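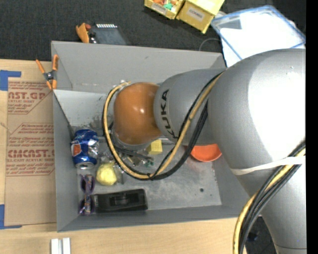 Stanard Pickup Dealer Listings

Version 3

Summary

Stanard is a table of new pickup trucks and light vans as offered for sale by franchised dealers in two sales regions, Kellis and Birnen. One row is one vehicle on one dealer's price list in one month. The table was built to study how list prices, trim levels and delivery times differ between a region where a truck brand is well established and one where it has only a few outlets. It holds no sales records and should not be used to estimate how many trucks were sold.

Contents

listings.csv - the main table
dealers.csv - one row per outlet, with region and opening month
trims.csv - maps dealer trim names to a shared set of trim codes
changes.txt - row-level corrections between versions
load.py - reads the three tables and joins them
check.py - runs the consistency tests listed under Checks

The files are UTF-8, comma separated, with a header row. Text fields that contain commas are quoted. Line endings are LF. Rows in listings.csv are sorted by dealer_id, then month, then list position.

Columns in listings.csv

row_id: integer, stable across versions. IDs of deleted rows are not used again.
dealer_id: key into dealers.csv.
month: month of the price list, counted from the first month of collection, starting at 0.
body: one of single, extended, crew, van, chassis.
trim_raw: trim name as printed by the dealer, up to 1024 bytes. Longer strings are cut at the last full character.
trim_code: key into trims.csv. Empty if no match was made.
drive: 2wd, 4wd or unknown.
payload_kg: rated payload. Where the dealer gave pounds, the value was converted and set to the nearest whole kilogram.
list_price: price before tax, registration and dealer fees, in local currency.
fees_known: 1 if the dealer listed fees separately, otherwise 0.
delivery_weeks: quoted waiting time. A quoted range is stored as its upper end.
note: free text, mostly empty.

Missing values are empty strings. Zero is a real value in delivery_weeks and means the dealer marked the truck as in stock.

Collection

Price lists came from 27 outlets, all of which agreed in writing to have their lists included. Most sent a spreadsheet or PDF at the start of each month. A few sent printed sheets, which were typed in by hand and read back by a second person. Lists that arrived after the month had ended were dropped.

Outlets with more than one site were asked to send one list per site. Two of the Birnen outlets could not do this, and their rows carry the main site's dealer_id with "shared" in the note field.

Demonstrators, used trucks and pre-registered trucks were removed wherever the list identified them. Fleet prices were also removed.

Trim matching

Dealers name trims freely, so the raw names were matched to trim codes using the method in Tóth. In short, names are lowercased, engine and gearbox terms are stripped, and the remainder is compared with a list of known names for that body type. Pairs under the score threshold were checked by hand. The threshold was set on a held-out sample of 600 names and has not been changed since version 1.

Special editions are coded to the trim they were built on. This hides a real price gap in some cases - users who care about special editions should work from trim_raw.

Checks

check.py stops with an error if any of these fail:

Every dealer_id in listings.csv exists in dealers.csv.
No listing has a month earlier than the outlet's opening month.
payload_kg is empty or no more than 2000.
list_price is a positive number.
No two rows share dealer_id, month, trim_raw, body and drive.

The payload limit applies to chassis rows as well. Heavier chassis models were left out of the table.

Known problems

Kellis lists from before May of the first year often leave out drive. The value was filled in only where the trim is sold with one layout.

The upper-end rule for delivery_weeks pushes the average up for dealers who quote wide ranges. Version 1 used the midpoint, so delivery figures from version 1 and later versions can't be compared.

Three outlets changed dealer groups during collection. They keep their first dealer_id, and the change is recorded in dealers.csv under group_change.

List prices in Birnen include a destination charge at some outlets. These rows are not adjusted. Filter on fees_known = 1 to get rows where the charge is known to be separate.

Usage

python load.py --region kellis --out kellis.csv
python load.py --region all --drop-shared --out all.csv

The loader needs Python 3 and no other packages. It reads all tables into memory.

Terms

The tables may be used and shared for research and teaching. Individual outlets must not be named in published work, and no attempt should be made to link dealer_id to a business. The scripts are under the MIT license.

Maintainer

Anikó Fodor. Report errors with the row_id and the version number. Corrections are collected and applied in the next version - files already released are not edited in place.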